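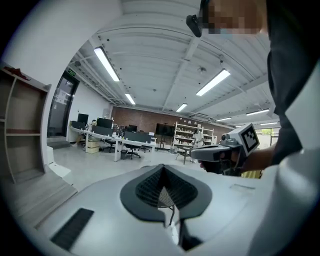

Figure 4. Fluorescent fixtures beneath the corrugated ceiling of the Verhoeven hall.

4.2 Lighting conditions

The second site, the Verhoeven hall, has no suspended ceiling. The fixtures are mounted on a white corrugated surface crossed by exposed beams and pipes (Figure 4), and this arrangement affects the light reaching the working positions in two ways. Upward light is returned by a surface whose slope changes over a short distance, so the reflected part is less even than in the flat-ceilinged Prevow office. The beams and pipes also screen part of the light at low angles, mainly for positions far from the nearest fixture.

Seven fixtures can be seen in Figure 4. They were treated in the model as separate linear sources. An earlier version replaced them with a single luminous plane, but this gave too little contrast between positions and was dropped. Pipes were modelled as plain cylinders; their brackets were left out.

Horizontal illuminance was measured on a regular grid at working height, with the tubes switched on for 40 minutes before the first reading. All tubes were of the same nominal colour temperature, 4000 K. Each grid point was read 5 times and the median kept, giving 1143 usable values after readings affected by the operator's shadow had been removed. Daylight was excluded by working after dark.

Vertical illuminance at the eye was recorded separately for standing occupants. It depends strongly on the direction faced — more so than on the distance to the nearest fixture — and a single figure per position would therefore be misleading. Values are reported for four headings at each point.

The corrugation was not modelled in full. A flat surface with an adjusted reflectance was used in its place, following the procedure set out for the Zerier store in Section 3. The error this introduces is largest close to the walls, where the reflected part makes up a greater share of the total, and these points are marked separately in Table 6.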